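Search this site
Search
Home Projects Media Studies Staff Archive

Conflict Editing in a Household Reality Series: A Shot-Level Study of "Tronarel"

Elikem Odoi
Media Studies, second-year project report

1. Aim

The project measures how much screen time a family reality series gives to arguments, and how far the editing extends them. The series chosen was Tronarel, produced by Comside, which follows two related families, the Danons and the Tuominens, sharing one large house. Reviews of the series call it "all shouting." I wanted a figure to set against that.

2. Material and method

The sample was 900 minutes of broadcast footage from the first two seasons, with recaps and credits removed. Each shot was logged in a spreadsheet with its start time, speaker, room and type (conversation, argument, interview, filler). An argument was coded when two cast members contradicted each other at least twice in a row. Raised voices alone did not qualify.

A second coder logged 50 shots from the pilot episode. We disagreed mostly on sarcasm, and the coding sheet was changed in March to treat it as conversation unless the other person replied to it as an attack. 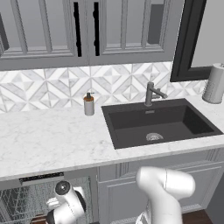 Room was the most useful variable. Of the 500 argument shots in the final log, more took place in the kitchen than in any other room, and the Danon and Tuominen parents were seldom filmed disagreeing elsewhere. Kitchen disputes are also easier to cut. Filler shots of fixed objects carry no clock and no faces, so an editor can place them between any two lines of dialogue. These were logged as type F2.

3. Results

Arguments took up less screen time than interviews about arguments. A typical dispute was short, then returned in interview clips across the rest of the episode. Season 2 used F2 shots more often than season 1, mainly just before commercial breaks.

4. Limits

Raw footage was not available, so the true length of any dispute is unknown. Room coding failed for phone calls, which were logged under the caller's location only.

Last updated: June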